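Running a ward surgery from your kitchen table

By Keerthana Nair
April 2025
Filed under: Councillors and Campaigns > Working from Home
3 min read

Casework expands to fill the kitchen unless it is given limits. The method below was set up for Grerdale ward, where the July intake came to 126 letters.

Use one tray for post that needs a reply and another for post that does not. Date every letter on the back, in pencil, on the day it is opened. Ink shows through thin paper and spoils the photocopy.

Store leaflets flat, in bundles of 100, with the folded edges alternating every 25 -- a bundle stacked one way will lean and slide. Keep them off the floor and away from the kettle. Rubber bands perish and mark the top sheet; paper strips do not.

Clear the table before residents arrive. Leave out only water, tissues and a pen that works.
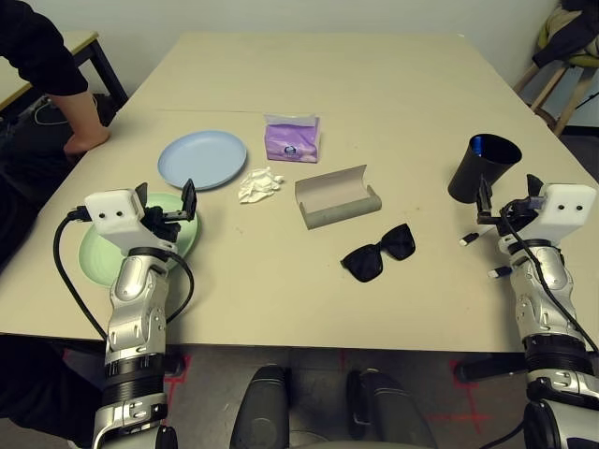
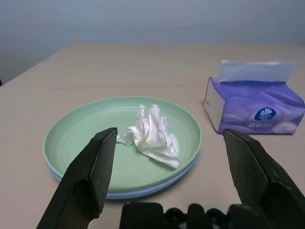
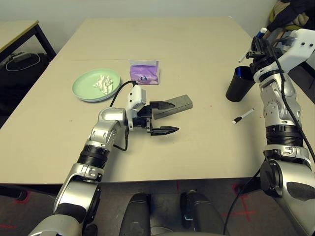
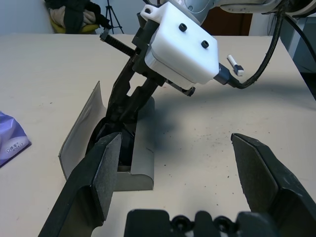
Canvass sheets contain personal data and should be locked away before meals. A cash box is too small for A4; a lidded file box with a hasp will do. Shred superseded sheets weekly, and empty the shredder before it is full, as packed strips jam the cutter.

Enikő Boros, who covers the Fothergill side, keeps a separate shelf for planning objections. These have fixed deadlines and should be filed by closing date, earliest at the front. Surnames can go on the tab.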